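**Ticket: cubby shelf in workshop office leans and rocks when loaded**

Site: Bakke, workshop office
Unit: open cubby shelf, gray-brown
Opened by: B. Haugland
Priority: low, raised to medium on Friday
Status: resolved, one item open

**Reported problem**

Shelf rocks front to back when anything is put in the upper compartments. Items on top creep toward the end nearest the door. One bottle has already gone over the side. Reporter asks whether the unit can stay in use or should be emptied.

**Environment**

- Floor: wood-look, laid over the old slab. Known low area along the long wall.
- Wall: plain, painted white, no rail or batten behind the shelf.
- Fixings: none found. The unit was moved from the Lirum office and the wall bracket did not come with it.
- Last change: floor cleaned in August, shelf pulled out and pushed back.

**Log**

09:10. Pushed on the top front edge by hand. Unit tips back and returns with a knock. Movement at the top is 40 mm before it touches the wall. Reproducible every time.

09:25. Checked the joints between compartments. No play. Boards at the bottoms of the upper openings sit flat in their grooves. Ruled out a loose carcass.

09:40. Put a level on the floor along the shelf line. Floor drops toward the wall by 2 mm over the depth of the unit. Not enough to explain the movement alone.

10:05. Looked under the base with a flashlight. Rear foot at the door end is missing. The screw hole is clean, no torn wood, so the foot was probably unscrewed for the move and not refitted. The other feet are present and tight.

10:15. Asked for the contents to be left in place for now so the fault could be checked under normal load. Loose items on top include a red-capped bottle and crumpled packaging. The black-framed print stays in its upper compartment, leaning.

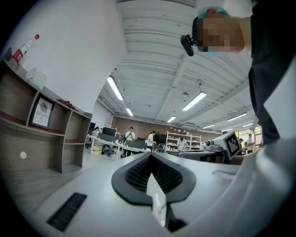

*Shelf at left with bottle and packaging on top, framed print in an upper compartment.*

10:40. Temporary packing under the rear corner, folded card. Rocking drops to almost nothing. Confirms the missing foot as the main cause.

11:20. Called Flolholm for a replacement foot. They stock the thread size but the shortest foot is taller than ours. Adjustable version available. Ordered one adjustable foot and one wall bracket.

11:30. Note added to the ticket: keep the upper compartments light until the foot is in. Heavy binders to go in the bottom row.

**Follow-up, Friday**

13:00. Parts received. The bracket is a Voronum pattern with a slotted hole, which allows for the gap at the wall.

13:15. Shelf emptied. Bottle, packaging and print moved to the bench. Packaging discarded.

13:30. Adjustable foot fitted and wound out until the level read true front to back. Lock nut tightened.

13:50. Bracket fixed to the top rear of the unit and to the wall. Drilled for a 60 mm screw and plug. Wall is solid at that height, no cable or pipe on the detector.

14:10. Retest empty: no movement by hand at the top front edge.

14:25. Retest with binders in every upper compartment: no movement, no creep on top. A round pencil laid on the top surface stays where it is put. Left for the rest of the afternoon and checked again before closing. Same result.

**Cause**

Rear foot missing at the door end after the move from Lirum. Slight floor fall toward the wall made it worse. No wall fixing.

**Resolution**

Adjustable foot and wall bracket fitted. Unit can be loaded normally. Framed print returned to its compartment.

**Open item**

The print slides forward if the shelf is bumped. Two small felt stops on the compartment floor would hold it. Felt is on the next stores order. B. Haugland to fit and close.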